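4.2 Survey Design

The survey examined how residents of Sorkau order late evening meals and what leads them to choose pickup over delivery. It was carried out in July by Raíssa Cordeiro and Eero Partanen, under the supervision of Professor Constanza Ibarra. Respondents were recruited through two residence halls and the Stostard ordering app, which agreed to show a link to the form after checkout.

A total of 1004 forms were opened and 909 were completed. After duplicates and respondents under 18 were removed, 800 remained for analysis.

4.3 Results

Delivery was the preferred option before 9 p.m. After that hour the answers shifted toward pickup, mainly among respondents living within walking distance of Rellenthorpe Street. The reason given most often was the delivery fee on small orders. Waiting time came second. Menu choice mattered less than the team had expected, although several respondents wrote that kitchens stop making grilled dishes well before closing.

A smaller group of 166 respondents said they had skipped dinner at least once in the previous week and ordered food later the same night. Their orders were mostly sandwiches, soup and a cold drink. Amancay Acuña coded the written comments for this group, and Trevor Cormier checked the coding against the original forms.
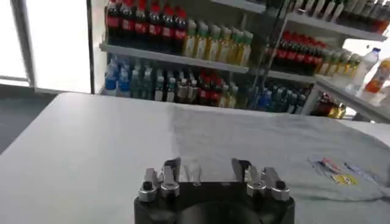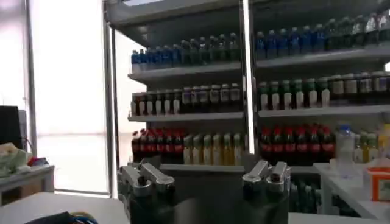 4.4 Limitations

The sample leans heavily toward students and should not be read as a picture of the whole town. Prices were reported from memory. The app link was shown only to customers who had already placed an order, so those who gave up before checkout are missing from that part of the data. The question on tipping was worded differently in the two versions of the form and has been left out of the tables.

4.5 Recommendations

Restaurants in the Valdebenito district should list the closing time of the kitchen separately from the closing time of the dining room. The team also recommends a trial of a lower minimum order after 10 p.m. A draft of the trial plan is given in Appendix C.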